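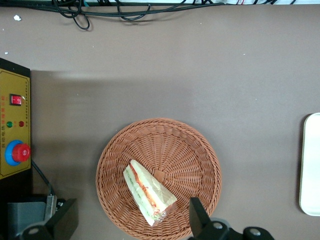

What is the best way to keep a shop-style sandwich looking nice until lunch?
Wrap it tightly in clear film and stand or lay it in an open basket, on its own, somewhere cool and out of the sun.

That was our answer in the end, but it took us most of a term to get there, so I'll go through it properly. Our group was me (Bontu Abdella), Bereket Workneh and Merle Merrick, and the project was a lunch counter for the Dullby study room, where the only food on offer used to be crisps.

We had a budget of 1000 birr, and I'm sorry to say a good chunk went on bread in the first week! Bereket wanted plastic trays (easy to wipe, I'll give him that) but Merle brought in woven baskets and everybody who tried the counter liked them better. A wicker basket with a raised rim stops a triangular sandwich sliding about, and that terracotta sort of brown is lovely next to white bread and green lettuce. The braiding does collect crumbs, so we turned each basket over and gave it a good tap at closing time.

Wrapping was my job and I was rubbish at it to begin with. My corners came out all bunched up, and the label went on top of the creases so you couldn't read a word. Wubit Belay from the canteen showed me how to lay the long crust edge along the film first and roll away from myself, which helped loads. I still get a crinkly corner now and then.

For fillings we stuck to lettuce plus something reddish-orange and spicy that Bereket's aunt makes. She won't give us the recipe, so it's just "the Omo one" on our price list. It goes through the bread if you spread it right to the crust, so we left a gap and put a leaf on each side.

We asked 38 people to fill in a form. Most picked the basket over the tray, and 6 said they'd like brown bread too (fair enough, we never tried it). Two wanted the label on the flat side where it's easier to read, and I agree with them.

Mr Getachew Fikre marked our first draft and asked what we'd change. Bigger labels, definitely, and I'd start making the sandwiches later in the morning. Merle would like a cloth lining for the baskets and is already cutting up an old tablecloth for February.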